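# Ellow Eau de Parfum – Ernum

Agua de perfume unisex, familia cítrica amaderada. Frasco de vidrio con pulverizador, tapón a presión y estuche de cartón.

Ellow es la segunda fragancia de Ernum y la primera de la casa que se vende como eau de parfum. La compuso Radosław Domański en el taller Kaczorowski a partir de una base de vetiver que ya se había usado en las velas de la marca. La versión actual lleva menos pomelo que la de lanzamiento y un fondo más seco. Quien conozca la anterior notará la diferencia sobre todo en la primera media hora.

## Notas

- **Salida:** pomelo, hoja de higuera, pimienta rosa
- **Corazón:** neroli, té verde, un poco de jengibre
- **Fondo:** vetiver, cedro, almizcle blanco

La salida es ácida y algo verde. El pomelo se retira pronto y deja paso al neroli, que en esta fórmula es más bien limpio, sin el lado dulce del azahar. El cedro aparece tarde y se queda pegado a la piel. No es un perfume de mucha estela: quien esté al lado lo percibe, quien esté al otro lado de la sala, no.

## Uso

Aplicar sobre la piel limpia y seca, en cuello y muñecas, sin frotar. Dos pulverizaciones bastan para el día. Sobre lana o algodón dura más que sobre la piel, pero puede dejar cerco en tejidos claros; en seda no lo recomendamos.

Se puede llevar solo o encima de la crema corporal sin perfume de Wunico, que no altera el aroma y alarga un poco el fondo. Con cremas de vainilla o coco el vetiver se pierde.
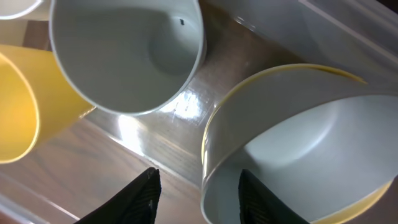
*Cuenco blanco con borde amarillo, sobre mesa de madera.*

## Formatos

El frasco estándar es recargable. El pulverizador se desenrosca a mano, en sentido contrario a las agujas del reloj, y la recarga se vierte con el embudo que viene en el estuche. El embudo no se vende suelto. Si se pierde, se puede pedir junto con la siguiente recarga y se envía sin coste.

La recarga es una botella de aluminio de 300 ml, pensada para tiendas y para quien usa el perfume a diario. Una vez abierta conviene guardarla cerrada y de pie, lejos de la ventana. También hay muestra de 2 ml con pulverizador. El importe de la muestra se descuenta del primer frasco si la compra se hace con la misma cuenta de cliente.

No fabricamos desodorante ni gel de Ellow. Los que se ven en otras páginas con ese nombre no son nuestros.

## Lote de septiembre

El lote de septiembre se limitó a 4.000 frascos y tiene el líquido un punto más amarillo que el anterior. El cambio viene del vetiver, de otra cosecha, y no afecta al olor ni a la duración. El número de lote figura en la base del frasco y en la solapa inferior del estuche – los dos deben coincidir.

## Composición y conservación

Alcohol desnaturalizado, agua, perfume, limoneno, linalool, citral, geraniol. Sin colorantes añadidos. La lista completa está impresa en el estuche; ante cualquier diferencia con esta página, vale la del estuche.

Producto inflamable. No pulverizar sobre los ojos ni sobre piel irritada o recién afeitada. Los cítricos pueden manchar la piel al sol, así que en verano es mejor aplicarlo sobre la ropa. Mantener fuera del alcance de los niños.

## Envíos y devoluciones

Los perfumes viajan solo por carretera. A las islas el plazo es más largo y no podemos ofrecer envío urgente. Se aceptan devoluciones con el precinto del estuche intacto; las muestras no se devuelven. Si el frasco llega roto, hay que guardar el embalaje y escribirnos con el número de pedido antes de tirar nada.

Para pedidos de tienda, condiciones de distribución o probadores de mostrador, la persona de contacto es Dymphna Scanlon, en el departamento comercial de Ernum. Las consultas sobre ingredientes y alergias se responden por el formulario de atención al cliente.

Ficha actualizada: 2018-10-08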